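한국 힙합을 듣기 시작한 지 2년이 되었습니다. 처음에는 가사를 이해하려고 들었습니다. 한국어 수업에서 배우는 문장은 아주 예의 바른데, 래퍼들은 그렇게 말하지 않기 때문입니다. 그런데 요즘은 공부보다 음악이 더 중요해졌습니다.

지난 10월에 Urkix라는 작은 공연장에 갔습니다. 지하에 있고, 표에는 정원이 200명이라고 써 있었습니다. 그날은 Tindska와 Fumness가 같은 무대에 나오는 날이었습니다. 두 팀은 여름부터 서로를 비판하는 노래를 냈습니다. Tindska가 먼저 "남의 비트로 집을 지은 사람"이라는 가사를 썼고, Fumness는 한 달 후에 대답하는 노래를 발표했습니다. 저는 두 노래를 모두 여러 번 들었지만, Fumness의 두 번째 절은 아직도 반쯤만 이해합니다. 사투리가 많이 들어 있어서 사전을 찾아도 나오지 않는 말이 있습니다.

솔직히 말하면 조금 무서운 마음으로 갔습니다. 제가 자란 나라에서는 이런 싸움이 있으면 팬들도 같이 싸웁니다. 그런데 그날 제 앞에 서 있던 관객들은 양쪽 노래를 다 따라 불렀습니다. Tindska의 티셔츠를 입고 Fumness의 후렴을 부르는 사람도 있었습니다. 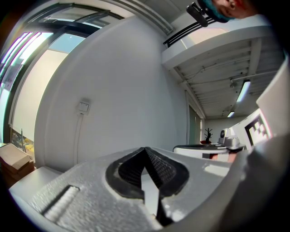 공연은 저녁 7시에 시작할 예정이었지만 음향 문제로 21분 늦었습니다. 저는 기다리는 시간에 휴대전화로 가사를 다시 읽었습니다. 첫 순서는 Moldovan이라는 신인이었는데, 이 사람에 대해서는 아무것도 몰랐습니다. 목소리가 낮고 발음이 분명해서 저 같은 외국인에게는 제일 고마운 래퍼였습니다. 집에 와서 찾아보니 구독자가 600명밖에 없었습니다. 지금은 제가 한 명을 더했습니다.

가장 기억에 남는 것은 Fumness가 문제의 그 노래를 부를 때였습니다. 저는 Tindska가 무대로 올라와서 무슨 말을 할 것이라고 기대했습니다. 하지만 올라오지 않았습니다. 자기 순서가 되었을 때 첫 곡의 가사를 한 줄만 바꾸어 불렀습니다. 관객이 크게 웃었고, 저는 2초쯤 늦게 웃었습니다. '집'이라는 단어를 '월세'로 바꾼 것을 늦게 알아들은 것입니다.

인터넷에서는 두 팀이 정말로 사이가 나쁜지, 아니면 홍보를 위해서 하는 것인지 계속 토론하고 있습니다. 제 생각에는 둘 다 조금씩 맞는 것 같습니다. 화가 나지 않은 사람이 그런 가사를 쓰기는 어렵고, 완전히 화가 난 사람이 같은 공연장에서 같은 날 노래하기도 어렵습니다. 다만 가족 이야기를 넣은 부분은 듣기가 불편했습니다. 그 부분은 없어도 노래가 약해지지 않았을 것입니다.

다음 공연은 아직 발표되지 않았습니다. Moldovan이 겨울에 첫 앨범을 낸다고 하니까 그것을 먼저 기다리고 있습니다. 혹시 Fumness의 두 번째 절에 나오는 사투리를 아시는 분이 계시면 댓글로 알려 주십시오. 제가 받아쓴 가사는 틀린 곳이 많을 것 같아서 여기에는 올리지 않겠습니다.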